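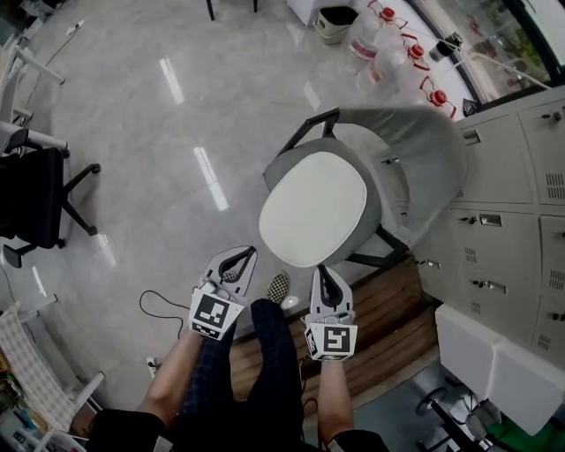 핸드헬드 그리퍼 두 종류를 비교할 때 무엇부터 맞춰야 하나요?

손가락 패드의 상태와 작업 대상물을 먼저 맞춥니다. 패드의 마모 정도가 다르면 그리퍼 본체를 비교하는 것이 아니라 패드를 비교하게 됩니다. 카메라 설정과 마커 인식 조건은 그다음에 맞춥니다.

이 글은 양손용 핸드헬드 그리퍼를 새로 들이거나 부품을 바꾼 뒤 기존 것과 비교하는 순서를 정리한 것입니다. 예로 드는 장비는 Cellow와 Tokia 두 세트이고, 기록 프로그램은 Sartori를 씁니다. 다른 조합을 쓰더라도 순서는 같습니다.

준비물

그리퍼 세트 2벌
여분 패드
전자저울과 버니어 캘리퍼스
시험용 물체 25개
마른 천, 알코올 솜
기록용 노트북

시험용 물체는 매번 같은 것을 씁니다. 우리는 종이컵, 양말, 건전지, 플라스틱 숟가락, 얇은 공책처럼 쉽게 구할 수 있는 물건을 상자 하나에 모아 두고 이 상자를 Brurkumari라고 부릅니다. 물체가 찌그러지거나 닳으면 같은 제품으로 교체하고 교체한 날을 상자 뚜껑에 적습니다.

1단계. 패드 점검

양쪽 손가락 패드를 알코올 솜으로 닦고 완전히 말립니다. 손가락을 끝까지 닫은 상태에서 얇은 종이를 끼우고 당겨 봅니다. 위쪽과 아래쪽에서 걸리는 정도가 다르면 패드가 비틀려 끼워진 것이니 빼서 다시 끼웁니다. 가장자리 고무가 들뜬 패드는 비교 시험에 쓰지 않습니다.

2단계. 벌어지는 폭 측정

손가락을 최대로 벌리고 끝부분 안쪽 사이를 캘리퍼스로 잽니다. 왼손용과 오른손용을 따로 재고, 같은 자리를 세 번씩 잽니다. 좌우 차이가 눈에 띄면 방아쇠 쪽 링크의 유격을 먼저 확인합니다. 이 값은 기록 프로그램의 폭 보정 항목에도 들어가므로 종이에만 적어 두지 말고 바로 입력합니다.

3단계. 마커와 카메라 확인

마커에 지문이나 먼지가 묻어 있으면 마른 천으로 닦습니다. 마커를 새로 붙였다면 인쇄 크기를 자로 재서 설정값과 맞는지 봅니다. 프린터의 '용지에 맞춤' 옵션 때문에 크기가 조금 줄어드는 일이 흔합니다.

그다음 그리퍼를 들고 평소 작업 높이에서 천천히 좌우로 기울입니다. 화면에서 인식 표시가 끊기는 각도를 기록합니다. 천장 조명이 마커 면에 비칠 때 끊기는 경우가 많아서, 조명 바로 밑과 창가 쪽에서 각각 한 번씩 해 봅니다. 노출은 자동으로 두지 말고 고정합니다. 두 세트의 노출값이 다르면 인식률 비교는 의미가 없습니다. 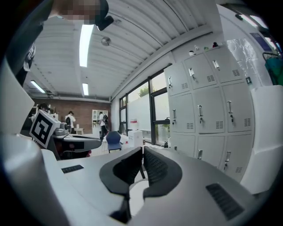 광각 렌즈를 쓰는 경우에는 화면 가장자리의 왜곡도 확인해야 합니다. 보정판을 가운데에만 두고 찍으면 중앙은 잘 맞고 가장자리가 틀어집니다. 보정판을 네 귀퉁이까지 옮겨 가며 찍고, 손가락 끝이 닿는 위치는 거리를 바꿔 몇 장 더 찍습니다. 렌즈를 조였다 풀었으면 보정을 처음부터 다시 합니다.

4단계. 집기 시험

앉은 자세와 선 자세 중 하나를 정하고 끝까지 바꾸지 않습니다. 앉아서 할 때는 케이블이 무릎이나 의자 팔걸이에 걸리지 않게 미리 한쪽으로 빼 둡니다.

물체 하나를 집어 들어 올리고, 잠시 멈추고, 반대편 자리에 내려놓습니다. 여기까지가 1회입니다. 물체마다 한 세트로 8회씩, 두 세트를 합쳐 모두 400회입니다. 한 사람이 Cellow를 먼저 썼으면 다음 사람은 Tokia부터 시작합니다. 나중에 쓰는 쪽이 손에 익어 유리해지는 것을 줄이기 위해서입니다.

기록 항목은 다음과 같습니다.

성공, 미끄러짐, 못 집음 중 하나
다시 잡은 횟수
인식이 끊겼는지 여부
메모(손목이 꺾임, 물체가 눌림 등)

물체가 손가락 사이에서 돌아갔지만 떨어지지 않은 경우는 성공으로 적고 메모에 '회전'이라고 씁니다. 이 기준을 중간에 바꾸면 앞의 기록을 다시 봐야 합니다.

5단계. 피로도 기록

무게는 저울로 재면 되지만 손목 부담은 무게만으로 알 수 없습니다. 무게 중심이 앞에 있으면 가벼운 쪽이 더 힘들게 느껴지기도 합니다. 50회마다 손목, 엄지, 어깨를 1점에서 5점으로 적고 10분 쉽니다. 통증이 있으면 그날 시험은 거기서 끝냅니다.

6단계. 기록 정리

Sartori에서 내보낸 파일과 손으로 적은 표의 횟수가 맞는지 확인합니다. 6월에 한 번은 기록 버튼을 두 번 눌러 같은 동작이 두 파일로 나뉜 적이 있습니다. 파일 번호 3577이었고, 영상을 열어 보고서야 알았습니다. 횟수가 맞지 않으면 평균을 내기 전에 빠지거나 겹친 파일부터 찾습니다.

결과는 전체 성공률 하나로 합치지 말고 물체별로 봅니다. 부드러운 패드는 종이컵과 양말에서 유리하고 건전지처럼 작고 둥근 물체에서는 밀리는 일이 있습니다. 실제로 할 작업이 옷 개기라면 건전지 점수는 참고만 하면 됩니다.

자주 생기는 문제

한쪽 그리퍼만 폭 값이 튄다: 손가락 쪽 마커가 들떠 있는지 봅니다. 괜찮으면 커넥터를 뺐다가 다시 꽂습니다.

영상과 위치 기록의 시간이 어긋난다: 시작할 때 손가락을 세 번 빠르게 여닫고, 그 동작을 기준으로 맞춥니다.

같은 물체를 계속 놓친다: 패드를 닦고 다시 해 봅니다. 그래도 같으면 좌우 패드를 서로 바꿔 끼우고 결과가 달라지는지 확인합니다. 바꿔 끼운 뒤의 기록은 새 파일로 따로 저장합니다.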